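3. 원격조작 시연의 수집

3.1 과제와 조작 환경

본 절에서는 봉합 과제의 시연 데이터를 어떻게 모았는지 기술한다. 선행 연구들은 이 부분을 대개 한 문단으로 처리하는데, 우리도 처음에는 그럴 생각이었다. 그러나 정책 학습에 쓴 시간보다 시연을 모으고 버리는 데 쓴 시간이 더 길었으므로, 지면도 그에 맞추어 배분하기로 한다.

과제는 연조직을 모사한 실리콘 패드의 긴 절개부를 단속 봉합으로 닫는 것이다. 조작자는 콘솔에 앉아 양손의 마스터 장치로 두 개의 손목형 기구를 움직인다. 한쪽 기구로 조직이나 실을 다루는 동안 다른 쪽 기구로 바늘을 통과시키고, 실을 감아 매듭을 짓는다. 바늘을 넘겨주는 방향과 시점은 조작자의 재량에 맡겼다. 초기 프로토콜에는 이 순서까지 규정해 두었으나, 숙련된 조작자일수록 규정을 지키지 않았고 결과는 더 좋았다. 해당 조항은 조용히 삭제되었다.

콘솔은 Torvik의 연구용 모델을 사용하였고, 동작 기록과 영상의 동기화에는 자체 개발한 기록 소프트웨어 Zulavon을 사용하였다. 마스터와 기구 사이의 동작 축척은 시연 내내 고정하였다. 예비 실험에서 조작자가 축척을 직접 바꿀 수 있게 하였더니 같은 손동작이 기록마다 다른 크기로 남았고, 이를 사후에 맞추는 작업은 담당자의 인내심을 측정하는 별도의 실험이 되었다.

조작자는 모두 6명이다. 이 중 두 명은 봉합 경험이 있고, 나머지는 로봇을 다루어 본 적은 있으나 바늘을 쥐어 본 적은 없다. 모든 조작자는 본 수집에 앞서 60분간 연습하였다. 연습 시간의 대부분은 매듭에 쓰였다. 바늘을 조직에 통과시키는 동작은 비교적 빨리 익혔지만, 실을 기구에 감은 뒤 꼬리를 잡아 당기는 동작에서는 실이 번번이 조작자의 의도와 무관한 곳에 가 있었다.

3.2 손목 시점 관측

관측은 콘솔용 내시경 영상과 손목 카메라 영상의 두 갈래로 기록하였다. 내시경 영상은 조작자가 실제로 보는 화면이고, 손목 카메라 영상은 조작자에게 보여 주지 않는다. 다시 말해 정책은 시연자가 본 적 없는 화면을 보고 시연자의 행동을 흉내 내야 한다. 다소 불공평한 요구이지만, 바늘 끝과 조직이 만나는 지점의 정보는 손목 시점에 훨씬 많이 담긴다.
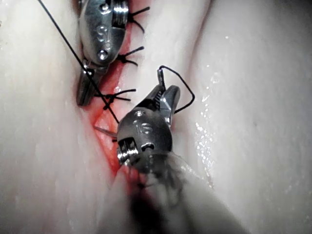
그림 3. 손목 카메라 시점의 봉합 시연. 절개부 위쪽에는 매듭을 지은 땀 세 개가 있고, 그 아래는 아직 벌어져 있다.

손목 시점의 약점은 가림이다. 기구가 렌즈에 가까울수록 화면의 상당 부분을 금속이 차지하고, 초점도 맞지 않는다. 게다가 금속 표면의 반사는 바늘의 반사와 밝기가 비슷하여, 단순한 임계값 기반 검출기는 기구의 손목을 바늘로 보고하는 일이 잦았다. 검출기의 확신도는 이때 가장 높았다. 우리는 바늘 위치를 명시적으로 추정하는 방식을 포기하고, 두 영상의 특징을 함께 정책에 입력하였다.

실의 상태 역시 따로 추정하지 않았다. 실을 매개변수 곡선으로 표현하는 방법을 시도하였으나 고리가 기구 뒤로 들어가는 순간 곡선은 상상력에 의존하기 시작하였다. 대신 최근 영상 몇 장을 이어 붙여 입력함으로써 가려지기 직전의 실 모양을 정책이 참조할 수 있게 하였다.

3.3 시연의 분할과 선별

수집한 시연은 모두 174건이며, 이를 바늘 잡기, 조직 통과, 바늘 넘기기, 실 당기기, 매듭짓기의 구간으로 나누어 1,553개의 구간을 얻었다. 구간의 경계는 두 명의 저자가 독립적으로 표시한 뒤 합의하였다. 합의에 가장 오래 걸린 것은 실 당기기가 언제 끝나는가 하는 문제였다. Vilmos Vörös는 실이 멈춘 시점을, Sølve Lunde는 조작자가 멈춘 시점을 주장하였다. 두 시점은 생각보다 멀었다. 최종본에서는 기구의 속도가 기준값 이하로 내려간 첫 시점을 경계로 삼았고, 두 저자 모두 이 결정에 같은 정도로 불만을 표하였다.

선별 기준은 두 차례 바뀌었다. 처음에는 한 번이라도 바늘을 놓친 시연을 모두 제외하였다. 이렇게 학습한 정책은 바늘을 잡은 상태에서는 우아하게 움직였으나, 바늘을 놓치면 빈 집게로 남은 과제를 끝까지 수행하였다. 매듭까지 지었다. 시연에 실패가 없었으니 정책으로서는 달리 배운 바가 없었던 셈이다.

이후에는 바늘을 놓쳤다가 다시 잡은 구간을 남기고, 조작자가 손을 놓고 화면만 바라본 구간을 제거하였다. 다만 짧은 정지는 그대로 두었다. 숙련자의 정지와 초심자의 정지는 속도 기록만으로 구별되지 않았다. 숙련자는 다음 바늘 각도를 정하느라 멈추었고, 초심자는 콘솔의 도움말을 떠올리느라 멈추었다. 둘을 구분하려고 설문을 돌린 적이 있으나 초심자 전원이 각도를 생각하고 있었다고 답하여 분석에 쓰지 않았다.

3.4 손으로 이끄는 시연과의 비교

원격조작과 비교하기 위하여, Gikwood 팔의 말단을 사람이 직접 잡고 움직이는 방식의 시연도 소규모로 수집하였다. 큰 이동 궤적은 이 방식이 더 매끄러웠다. 그러나 바늘을 조직에 넣는 구간에서는 손이 팔의 관성을 이기느라 힘을 더 주었고, 그 힘이 고스란히 궤적에 남았다. 조작자의 손이 내시경 시야를 가리는 문제도 있었다. 사람의 손을 보고 배운 정책에게 실행 시점에는 그 손이 없다는 사실을 설명할 방법이 마땅치 않았다.

따라서 이하의 실험에서는 원격조작 시연만을 학습에 사용하고, 손으로 이끈 시연은 접근 궤적의 초기화에 한하여 사용한다. 초기화 절차와 그 영향은 4.2절에서 다룬다.

이 사이트는 이용 환경 개선을 위해 쿠키를 사용합니다. 계속 이용하시면 쿠키 사용에 동의하는 것으로 간주됩니다. 동의 | 설정 변경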